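Gornance Board > Faith and Daily Life > Praying for healing when the answer is slow

kevar_reader
Good evening to all. Our group in Damthorpe is studying Psalm 103 and we had a small dispute. Verse 3 says that He forgives all your sins and heals all your diseases. One sister has been ill for 8 months, and she asked why the second half is not true for her. I did not know what to answer. How do you read this verse?

vrettos77
I read it as it stands. "All" is all. In James 5 the elders pray and the sick person is raised up. I think we ask too little and then we write long explanations.

Ourania Sarantis
With respect, I can not agree with vrettos77. Paul asked 3 times for his thorn to be taken away, and it stayed. Did he ask too little? The verse is a song of praise - David is thanking God for what he received, he is not writing a contract. To a sick woman I would be very careful with the word "all".
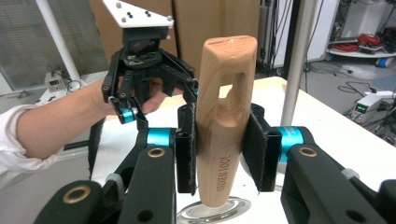
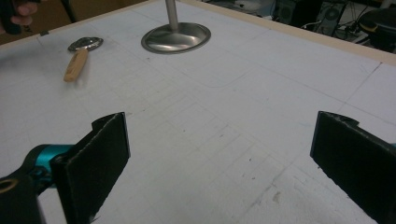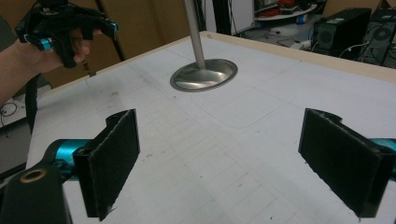
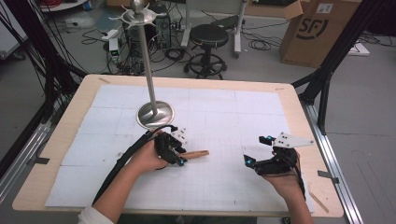 Four from the same table, the wooden handle is in the first one.

vrettos77
Paul received a clear answer from the Lord about his thorn. Most of us did not receive such an answer, so we should continue to ask. I never said that the sister is to blame.

Ourania Sarantis
You did not say it, but she can hear it this way. I heard it this way when my mother was sick.

vrettos77
Then I am sorry for how I wrote it. My opinion about James is the same.

lamp_on_stand
In our hymn book number 217 has both things in one verse, first the pardon and then the strength for the day. We sing it at the bedside. Maybe sing it with her before you explain anything?

kevar_reader
Thank you, this is helpful. We have 271 in our book, with almost the same words, if it is the hymn I think of. I will visit her with my wife and we will read the whole psalm, also the part about the dust and the grass. Vrettos77, I will ask our elders about James 5 too.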